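Jornada de puertas abiertas en Jirska: mucha cama y poca explicación

Publicado el 18 de octubre de 2022 en Visitas

Iba con pocas ganas, lo reconozco. La invitación de Jirska prometía «una experiencia inmersiva en el descanso textil» y, después de tantos años visitando casas de ropa de cama, esa clase de frase me pone en guardia. Pero Satish Prajapati, que entiende de tejidos bastante más que yo, insistió en que fuéramos, y quedaba a media hora de tren.

La nave está detrás de la estación, en una calle sin acera. Nos dieron una pegatina con el nombre (el mío mal escrito) y un folleto de 37 páginas del que la mitad son fotos de gente desperezándose. Según el folleto, la casa tiene más de 1.000 referencias entre sábanas, mantas, cojines y fundas. Pregunté cuántas se fabrican allí mismo. Ourania Konstantinidis, que llevaba el grupo, contestó que «el concepto» se hace todo allí. Apunté la respuesta tal cual.

La primera parte fue el almacén, y del almacén poco puedo contar porque lo cruzamos casi corriendo. Estanterías altas, fardos envueltos, una carretilla aparcada. Satish quiso tocar una pieza de algodón y le pidieron que esperase a la zona de exposición. En la zona de exposición no había esa pieza.

Lo que sí había eran dormitorios montados, 10 en total, cada uno con su nombre. El que más tiempo nos ocupó se llama Edton y es el que la casa quiere vender este invierno: una tela naranja con rosas de azul muy oscuro, hojas y tallos que se enroscan, echada sin alisar sobre una manta de tacto polar color crema con hojas tropicales en gris azulado, marrón óxido y ocre. Al fondo, una almohada grande de un rosa malva. Es decir, rosas encima de palmeras.
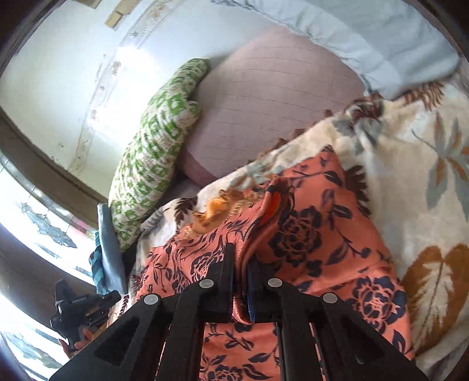
A mí la mezcla no me convence. Las dos piezas por separado tienen su gracia, sobre todo la naranja, que aguanta bien de lejos y es alegre sin ser chillona. Juntas se pelean. Ourania defendió que «los estampados dialogan si comparten temperatura», y a lo mejor es verdad sobre el papel, pero el naranja es cálido y el gris azulado de las hojas no lo es, así que no sé muy bien de qué hablan. Widad Matar, que venía por una tienda de decoración, opinaba lo contrario: que sus clientes están hartos del beige liso y que esto se lo quitan de las manos en noviembre. Puede ser. Ella vende y yo no.

Pregunté por la composición de la manta. «Fibra de tacto polar», dijeron. Volví a preguntar y me remitieron a la ficha técnica, que se enviaría por correo. A día de hoy no ha llegado. Con la tela naranja pasó algo parecido: me interesaba saber si el azul oscuro destiñe sobre un fondo tan vivo, que es lo primero que querría saber cualquiera que ponga lavadoras, y la respuesta fue que se recomienda lavar en frío y por separado. Cada cual que saque sus conclusiones.

Sí me gustó que dejaran las camas deshechas. En casi todas las exposiciones te enseñan la colcha tirante como un tambor y no hay manera de saber cómo cae. Aquí la tela estaba revuelta, con pliegues blandos, y se veía que los dibujos son grandes y están bien impresos. También se ve lo malo: al doblarla, las flores quedan partidas donde toca, y quien busque una cama ordenada va a sufrir.

Luego tocó la demostración de Sotiris Kalogeropoulos, encargado de montaje, sobre cómo vestir una cama «en capas». Tres capas, para ser exactos, y mucho hablar de asimetría. La idea es que la pieza de arriba se ponga en diagonal, con un pico hacia la cabecera, y que se doble hacia dentro por un lado. Lo repitió varias veces porque a la gente le costaba, y a mí la primera. Thodoris Triantafyllou, un señor muy serio que lleva un hostal pequeño, quiso saber cuánto se tarda en hacer eso en una habitación de verdad, con la siguiente clienta esperando en la escalera -- y no hubo respuesta, o yo no la oí.

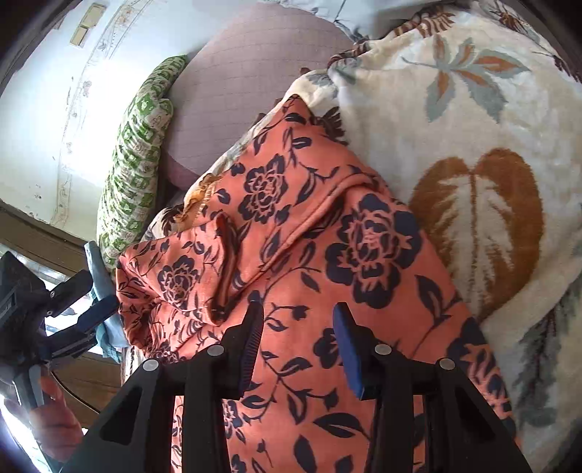

Lo que dijo Thodoris Triantafyllou

Lo pongo con su nombre porque me dio permiso y porque fue lo más sensato de la mañana. Me dijo en el descanso: «Una manta gruesa abriga. Lo otro es un pañuelo grande, y cada mañana hay que volver a colocarlo». Le pareció bonita la flor grande, esa que tiene los pétalos de dentro perfilados en coral. No pensaba comprarla.

El café, correcto. Las pastas, escasas.

Por la tarde quedaban los dormitorios Long y Ekberg, más sobrios, que vimos deprisa porque la charla se había alargado. Ekberg es todo liso y a Satish le pareció lo mejor de la casa. Yo me quedé con ganas de palparlo con calma, pero ya estaban apagando las luces del fondo y nos llevaron a la tienda, que por supuesto está a la salida. Los precios no van en las etiquetas, hay que pedirlos en el mostrador.

¿Merece la pena ir? Si se tiene una tienda, quizá, aunque solo sea por ver las telas puestas. Para un particular me parece mucho viaje. La próxima visita se anuncia para noviembre y hay que apuntarse antes por teléfono. Conviene llevar las preguntas escritas y pedir la ficha técnica en mano.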